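Nusstead Bathroom Storage Study
Progress report to the Shirima fund
Prepared by Glenys McPhee, project lead

1. Position at end of January

The work covered by this report is the small-items part of the study: where bath items are kept between uses, and whether a dish or tray keeps a mesh pouf in its place on a shared surface. The grant for this part is 320 hours, of which 253 have been used. The household survey is closed. The tabletop layouts are in progress on the white table in the Trirkura room.
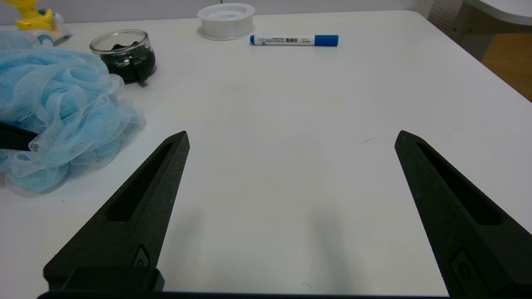

Reading time: 2 minutes

2. Items in use

The core set is a light blue mesh bath pouf, a shallow dish with rounded corners, a small clear glass cup and a small toy with teal-blue wheels. The pouf was chosen as the hardest item in the set to assign a place to. Its netting has no fixed outline, and the footprint changes each time it is put down. We record footprint at the widest point of the netting, with stray loops included. The earlier method left the loops out and gave figures that could not be repeated between sessions.

The table is kept plain, with no mat or liner. Dish positions are logged from the nearest table edge.
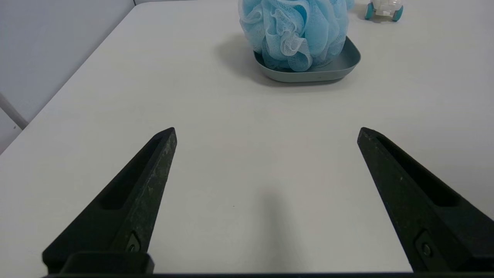 Does the pouf have to fit fully inside the dish?
The layout counts as stored when the gathered center of the pouf is within the rim. Netting may hang over the rim on any side, and the overhang is entered as a separate value.

3. Handling

Survey replies showed that most people pick a pouf up by whichever part is nearest, and few use the cord. Handling notes therefore cover both the outer netting and the gathered center. A hold on the outer netting stretches the folds and makes the final position harder to predict. A hold close to the center keeps the shape better, but the dish is more easily shifted during the lift. Both types stay in the log under separate codes.

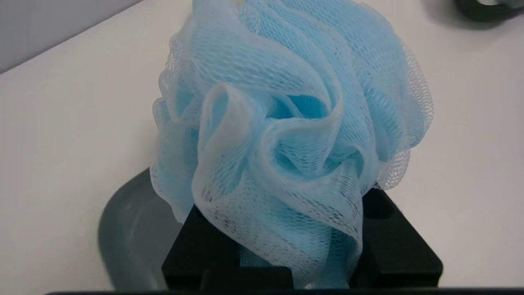 Figure 3. Mesh pouf held at the lower netting, dish to the left.

4. Layouts and open points

Seventeen layouts are planned. The wide-spacing group is complete and the close-spacing group has started. In close spacing the glass cup is the limiting item, as netting can catch on it when the pouf is moved across the table. We have set a minimum gap between cup and dish for the rest of the series. 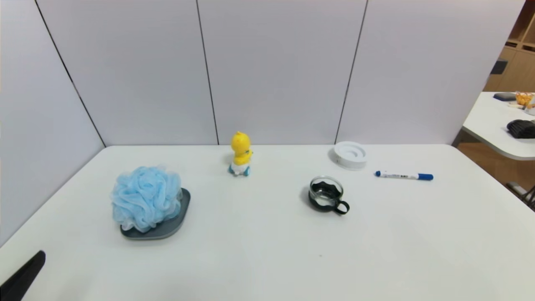 The gap will be reviewed once the close-spacing group is finished. If it holds, the same value goes into the draft storage guide that Skiralent is to print. Two points remain open with the fund: the use of the remaining hours for a second dish size, and the date for the guide text. A decision on the dish size is needed first - the order has to be placed before the next block of layouts.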